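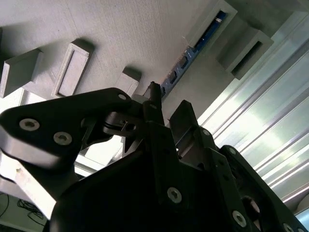 Home | Courses | Humanitarian Studies | Handouts | Contact

Handout 3: Counting people in need

Lecturer: Cempaka Lubis

When a crisis appeal is written, the first question is how many persons need help. Today we look at the Requena district file. In June the registration desk had 1791 households on the list, and the door-to-door survey found 1548. The difference comes mostly from families which moved to Heltanside and were still on the old list.

Please note two terms:
Target population: the people whom the agency plans to reach.
Caseload: the people who are registered at this moment.

Students often mix these two in the written work.

Reading before the seminar: Ortuño, Carmela, "Lists and Doors", chapter 3. Bring your own calculation of the cost per household.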